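Speaker notes: Living with outdoor furniture, from the first warm day to the last
Saturday morning talk, garden room, Cloltuvness

Opening (take your time, let people find a seat)

Good morning, everyone, and thank you for coming in when you could be outside with your feet up! I'll try to be kind to you and keep to the plan, although those of you who have heard me before know that I do wander off a bit once I get going about cushions.

I want to talk this morning about how to pick garden furniture that you'll still like in a few years, and how to look after it once it's home. Most people come to us in March with a picture in their head of one perfect summer evening. That's a lovely place to start, but we'll also need to think about the wet Tuesday and the leaves in the gutter.

Part one: where will you sit?

Ask the room who has measured their patio. (Wait for hands. Be nice to the ones who haven't.)

Before you fall in love with anything, go out with a roll of masking tape and mark the set on the ground, full size, with the chairs pushed back the way they are when somebody gets up for more lemonade. Leave it there over a weekend and walk around it with a tray. If you keep stepping over the tape, the set is too big, and you've found that out for the price of a roll of tape.

Look at the sun too. My own table spent its first summer in the one corner that gets no light after four o'clock, and I sat there in a sweater telling everybody how pleasant it was.

Part two: frames and what they're made of

Walk over to the Allurik bench and let people lift one end. It's powder-coated aluminum, so it's a lot lighter than they expect. Then the Demirtaş dining chair, which is teak, and have them lift that one as well. Somebody always says "oh my."

Teak goes gray if you leave it alone, and gray is fine! If you'd like to keep the honey color, you're signing up for cleaning and a coat of sealer every spring, and I'd like people to know that before they buy. Aluminum wants soap, water and a soft cloth. Check the feet on both, as the little plastic caps do go missing, and a bare metal foot will leave a mark on your stone that you'll be looking at for a long time.

The full Demirtaş set, table and 2 armchairs with cushions, is $1,666 this season. The Allurik bench on its own is $471. Say the prices out loud, people don't like having to hunt for the tag.

Part three: cushions (try to be brief)

Stand them on edge to dry, zipper side down, with a bit of air between them. Don't put them away damp, not even for one night, however late it is and however nice the party was. The Mollon storage box has a vented lid and will take a full set, but please don't squeeze the extra ones in on top. Pass the fabric samples around, and remember to ask for them back this time.

If somebody asks about red wine: cold water first, blot, then mild dish soap. If somebody asks about sunscreen, same answer, but with a lot more patience.
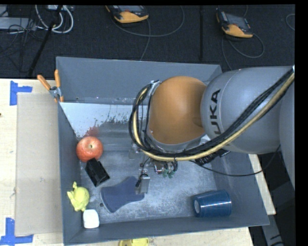
Page last changed: August 4, 2023

Part four: putting it all away

Covers should be a little loose and tied at the legs. A cover that fits like a glove holds the damp in, and one that's far too big will end up next door after the first real wind. Prop something under the middle so rain runs off the table and doesn't sit in a puddle. An upturned bucket does nicely.

Stack the chairs with an old towel between the seats. Bring the small screws and the hex key indoors, in an envelope taped under the table, and you'll thank yourself in the spring.

Questions

Leave the Allurik bench free so people can try it while we chat. Coffee is on the side table, and the care sheets are by the door.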